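Getting Tea and Coffee Stains Out of White Bowls and Cups

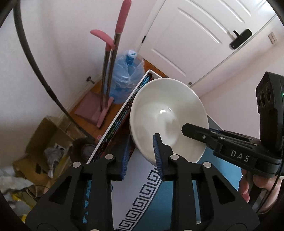 My neighbor Ekua Eshun gave me a stack of old white dishes from Barnholm when she downsized, and half of them had that tan ring you get from years of tea, plus gray scratchy marks from spoons. I very nearly gave them away again! Glad I didn't, as it was an easy Monday evening job (with the radio on and a cup of something nearby).

For the brown rings, put a good spoonful of baking soda in the dish and add just enough water to make a paste, thick like frosting. Smear it over the stain, leave it for 12 minutes, then rub with a damp cloth in little circles. Old stains may want a second go, so don't lose heart.

The gray marks are a different animal - they're bits of metal left behind by the cutlery, and soap slides right over them. Cream of tartar mixed with a few drops of water does the trick for me. Rub gently and rinse well.

Please don't use steel wool, however tempting it gets. It dulls the glaze and then everything sticks to it forever after. And go easy around gold trim, where I use dish soap and nothing else.

When you put them away, slip a paper towel or an old napkin between the bowls. My aunt used coffee filters for this, and I still do when I have a box going spare.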